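# Work Shirts and Lab Coats: Common Questions

Last updated Apr 5, 2019

These answers cover the shirts and coats issued to staff and students at the Pusgate building. Anything not covered should go to Lok-yiu Yeh at the uniform desk.

### How many shirts do I get?

Each person is issued 3 shirts at the start of the year. Extra shirts can be bought at the desk. New stock arrives in August, and we do not hold sizes before then.

### How often are shirts laundered?

Shirts go out to Fu Laundry every 14 days. You may wash them at home if you prefer — use warm water, turn them inside out, and skip the bleach.

### How should I fold a shirt before handing it in?

1. Button the top button and one in the middle. The rest can stay open.
2. Lay the shirt face down and smooth the back.
3. Fold each side in toward the center, then fold the sleeves down along the back.
4. Bring the bottom hem up to just below the collar.
5. Turn it over so the collar and placket are on top.

Use a table if one is free. Folding against your chest leaves the sides uneven.
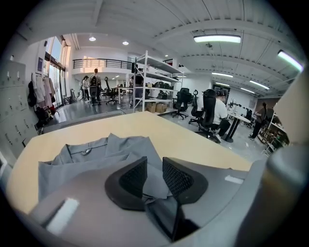 *Light gray collared shirt on the table, folded loosely.*

### Does the fold have to be exact?

No. A loose fold is accepted for laundry drop-off. Clean shirts going back on the shelf should be folded flat, with the collar showing, so that the next person can read the size.

### Do coats get folded too?

No, coats stay on hooks. Lab coats crease badly at the shoulder when folded and take up too much shelf space. Empty the pockets before you hang one up. Pens are the main cause of stained coats, and ink rarely comes out completely.

### Can I keep my shirt in a locker?

Yes, if it is clean. Worn shirts should go in the laundry drop-off at the end of the day. Lockers are emptied every August, and anything left inside is held for 14 days.

### Where do bags go?

In your locker if they fit. Larger bags may be left under the coat hooks during the day, but keep the walkway clear.

### A button came off. What do I do?

Bring the shirt and the button, if you still have it, to Keir MacBrayne. He keeps a tin of 300 spares in the standard sizes. Small repairs are free — torn collars and cuffs are not repaired, and the shirt is replaced.

### Can I iron the shirt myself?

Yes, on a medium setting. Iron the collar first, working from the points to the middle, then the cuffs, sleeves and body. Let it cool before folding.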